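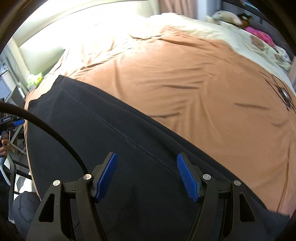 Folding jeans is a chore most people do without looking. For a robot it is still one of the harder jobs in the house, and a small group at Momermont thinks the reason has less to do with motors than with practice.

The project is called Tundness. Its method is simple to state. People do the folding themselves, in ordinary bedrooms, using a pair of hand-held grippers in place of their fingers. Each gripper carries a camera, and the video and hand motions become the lessons a robot later learns from. No robot has to be in the room while the lessons are made.

"You can't carry an arm up three flights of stairs every time you want a new bed," says Nestor Tan, who runs the data side of the work. "You can carry two grippers in a backpack."

The beds matter more than he expected. The group's first set of lessons was made on a lab table with a plain gray top. A robot trained on those did well on that table and badly everywhere else. A mattress gives when you press on it. A duvet wrinkles, and the wrinkles move along with whatever is being dragged across them. The policy, as the group calls the trained program, kept closing on the bedding.

So the next round went into homes. Tan's team collected lessons in 11 bedrooms, with the bedding left the way it was found. They asked only for some open space to fold in. Pillows and stuffed animals could stay.

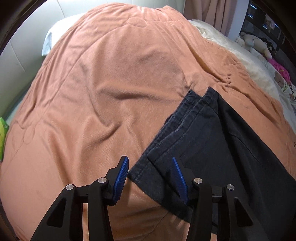
Dark denim was the garment they chose to report on first. Black cloth hides its own edges from a camera, and a folded pair of jeans has several layers that look like one. The person doing the folding learns to go in low at the hem, with one finger pad under the cloth and one over it, and then close. Go in too high and you get the top layer only. Too low and the duvet comes too.

The test itself was run at Nedier, a partner lab with a two-armed robot and a spare bed. The robot got 52 tries on bedding that was in none of the lessons. A try counted as a success if the jeans ended up folded in half twice, with no more than 3 minutes on the clock. The home-trained policy passed more often than the table-trained one, and its failures were different. It rarely grabbed the duvet. More often it picked up one leg and left the other behind.

That second problem is still open. Tan suspects the cameras sit too close to the cloth to show both legs at once – a wider view from above might help, but it would mean setting up a stand in every bedroom, and the group would like to avoid that.

A second garment set, named Hamdy, is planned for January. It will cover sweaters and fitted sheets. Tan has been practicing the sheets at home and says he can't do them well with his bare hands either.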